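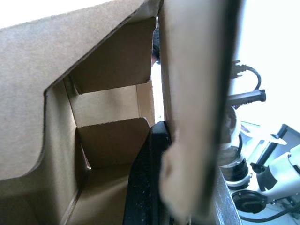

Hanane Ghoneim

I finally got Leszek Ostrowski to sit still and talk minis with me, and of course he had a brush in his hand the whole time. He's painting a Belkadi raider force, 18 riders plus two walkers, and he's been at it since July.

"The riders are easy," he told me. "It's the walkers I keep stripping. I did the first one in bone, hated it, did it in teal, hated that too!"

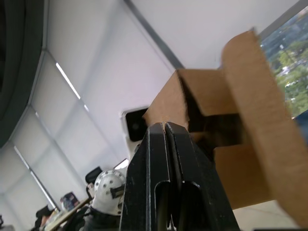
Corner of a cardboard box.

I asked about the shading on the cloaks (I've wanted to copy it forever). He uses a thinned brown wash over gray primer, then picks out the folds - no airbrush at all. "I own one. I cleaned it 200 times and sprayed with it twice."

We got onto the Skustar rules next, and he had opinions. He thinks fast units got too cheap in the new edition, and he's fielding them anyway. "I lost to Wornetti infantry with 113 points still on the table. Slow guys, walking! I was so mad I went home and painted a base."

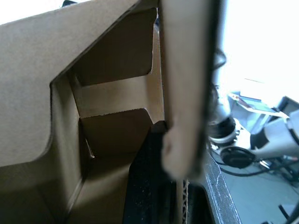

Flaps and dividers, brown cardboard.

Next up is a Privura warlord he's converting with a longer spear and somebody else's head. I said I'd lend him my pin vise, and he still has my last one.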